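7.4 Grip Faults When Handling Soft Items

Applies to: Clistum two-arm units running the Nisier household task set. Read section 7.1 (Emergency stop) before doing any of the steps below.

A grip fault is raised when the hand reports a closed position but the load reading does not match the item. With soft goods such as fleece, bedding, pillows and thin plastic bags, this mostly shows up in two ways. The fingers close on a fold and the item slides out during the lift, or the fingers close on more fabric than intended and the arm pulls against something that is still resting on the furniture. The first gives code G-40. The second gives code G-90 and locks both arms in place.

CAUTION: After a G-90 the arms hold their last position under power. Do not pull fabric out of the fingers by hand until step 3 is complete.

Clearing the fault

1. Press the stop button on the handheld control. The status light changes to steady amber.

2. Stay outside the reach of both arms. Look at each hand and note whether it is holding anything, and whether fabric or a cable is caught at the wrist.

3. Select Service, then Release Hands. Wait for the tone. The fingers open at low speed and the load reading drops to zero.

4. Support the item with one hand while the fingers open, keeping your own fingers clear of the ribbed wrist joint.

5. Check the arm cables. A cable loop must hang free and must not be under the item, the furniture or a foot.

6. Move loose cables on the floor out of the walking path before you restart.

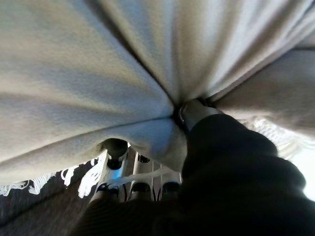
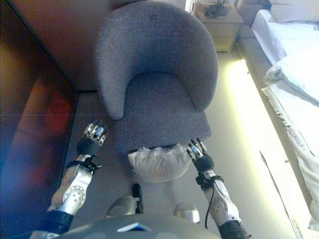
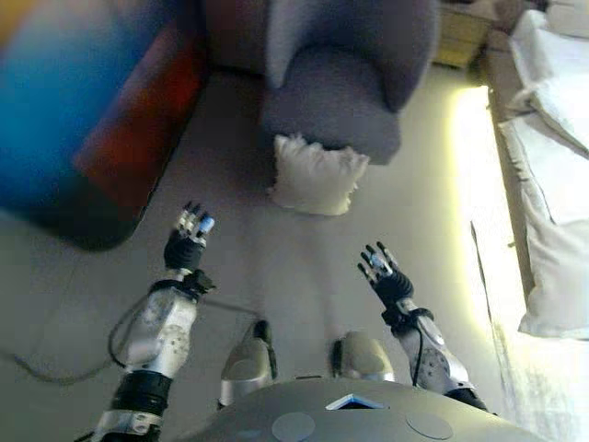

Bedroom work area. The first view is from the wrist, with fleece pinched at the fingertip. The other two are from the head, with both hands in view.

Can I restart the unit while it is still holding an item?
Restart only with both hands empty, because the load sensors take their zero reading during start-up and any weight in the hand will throw off every grip that follows.

Returning to work

7. Select Service, then Zero Hands. If the reading does not settle, repeat the step once. If it fails again, go to 7.6.

8. Select Resume From Start of Task. Do not use Resume From Last Step after a G-90. The unit has no record of where the item was moved while the arms were locked.

9. Watch the first 2 lifts from outside the reach of the arms, with the handheld control in your hand.

Note: Software from the April release and later records each grip fault in the log. The log holds 1000 entries and then overwrites the oldest. Export it before contacting Flakmont service if the same code has come up more than once in a session.

Note: Strong sunlight on light-colored bedding or flooring can reduce edge detection. Close the curtains if G-40 keeps coming back at the same spot in the room.

WARNING: Do not disable the G-90 lock. A unit that keeps pulling on caught fabric can tip a chair or lose its balance.

Finger pad wear is covered in 7.5. Replacement pads are listed under Olteanu parts in the back of this manual.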